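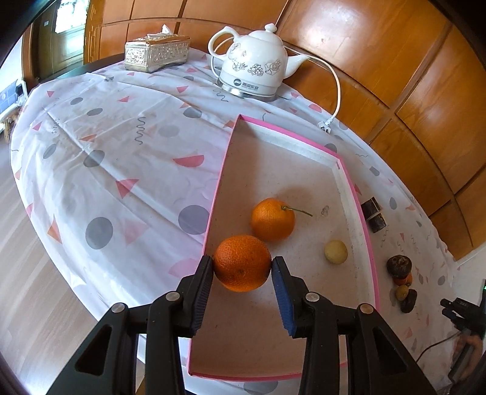 The marmalade year

Every January I decide to make marmalade, and every January I forget that I don't much like it. I like the idea of it. I like a row of jars on a shelf with my handwriting on them. What goes on toast in this house the other eleven months is peanut butter.

The habit came from my neighbour in Tisomside, Thaddeus Oyelaran, who made his in a pan you could have bathed a spaniel in and left jars on doorsteps up and down the road. You couldn't refuse. You'd open the door to get the milk and there it would be, with a label giving the batch number and a stern note to return the lid. I once had three on the go and a fourth hidden in the airing cupboard so that he wouldn't see it when he came round about the fence.

When I moved away I found I missed being bullied with preserves, so I bought a pan of my own. It's an Ornance, second-hand, with a handle that gets hotter than the bottom. I have complained about that handle to everyone I know and have never once considered buying another pan.

My first batch was soup. I gave it the full boil, did the cold saucer business, pushed it with my finger, saw what I wanted to see and potted the lot. A month later you could still drink it. My second batch went the other way and had to be got out of the jar with a screwdriver, which chipped the jar, so that was that. The third was edible. I have been trying to find out what I did differently ever since, and as I wrote the recipe on the back of a parking ticket and then paid the parking ticket, I don't suppose I shall.

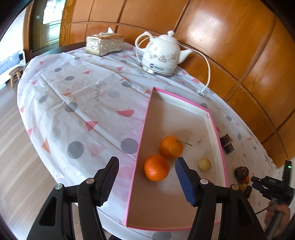 7 min read

The trouble with asking for advice is that people give it. I put one question about setting points on the Tremetti forum (it's mostly for people who own pressure cookers, but they're tolerant) and came back after supper to 231 replies. A man in Fife said I was cutting the peel too thick. A woman whose picture was a heron said I was cutting it too thin. Someone wanted to know my altitude. I looked it up, and I live so close to sea level that the question ought really to be about flood insurance.

Then there was the pip argument. Half of them tie the pips in muslin and boil them with the fruit, and the other half think the first half are living in the war. I have used muslin, a clean handkerchief and, in one year I don't talk about, a pop sock. The pop sock was new. I mention this because my sister tells the story without that detail.

Behrouz Alipour, who I share an office with and who can cook, listened to all this in the queue at Jaidee and asked why I didn't buy a jar. I said it was the principle. He asked what the principle was. Our noodles came then, luckily.

He did make one useful remark, which is that I stir too much. I do. I stand there like somebody rowing to Norway. So this year I've promised to put the spoon down, sit on the kitchen stool and read something until the timer goes. I have a library book set aside for it, a history of canals.

As for quantities, I'm going smaller. Last year's recipe asked for 1000 g of fruit and twice that in sugar, and I was still pushing jars on the window cleaner in March. He pays someone else to take them, I think. Half that, this time, and the small jars with the gold lids, once I've soaked the old labels off. Two of them still say CHUTNEY and one says DO NOT, in my writing, with nothing after it.

Posted January 2023 in Kitchen, Grumbling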